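Anitha Thampi would like a machine that clears up after her two sons. She has tested home robots for Skellura for six years, and at her own house in Estthorpe she still picks up the pens herself.

"People ask me about laundry and dishes," she says. "I tell them to ask me about the junk on the bed."

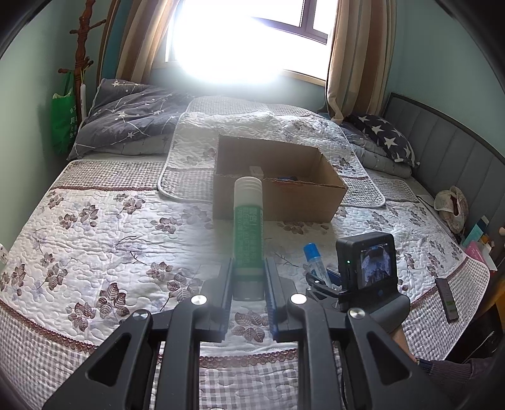 Tidying is hard for a robot to learn. Every item has a different shape and weight, and the right place for it depends on the household. One way to teach the job is to have people do it with a gripper held in the hand. A tall glue stick standing on its base is a kind object, with straight sides for two padded fingers to close on. A crumpled piece of cloth gives them much less to work with.

Thampi's team ran its own trial in November. Their robot was given 614 small household items to put away, one at a time. It managed 538 without help.

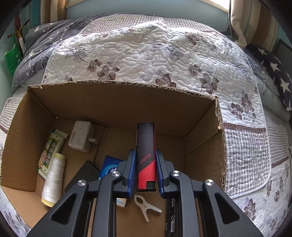 Photo: Ravstead

The misses were mostly thin or soft things. Wrappers slid. Clothespins turned in the fingers and landed outside the box. Elango Kurup, who runs the test room, says speed is the other problem. The robot took 22 minutes to fill a box that he can fill in two.

Shop floors are further along. Rekha Amin manages packing at Naidu, a mail-order stationery supplier, where an arm has loaded pens into cartons for a year. The pens arrive facing the same way, and the cartons never move.

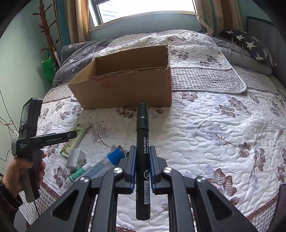

"If a pen comes down the line backward, we still send a person," Amin says. She has 60 people on her shift and has not cut any of them.

Thampi expects a useful tidying robot to reach hotels before it reaches homes. Hotel rooms are laid out alike, and there is staff on hand when something gets dropped. She won't guess at a price. Her next trial adds drawers, which Kurup is building now.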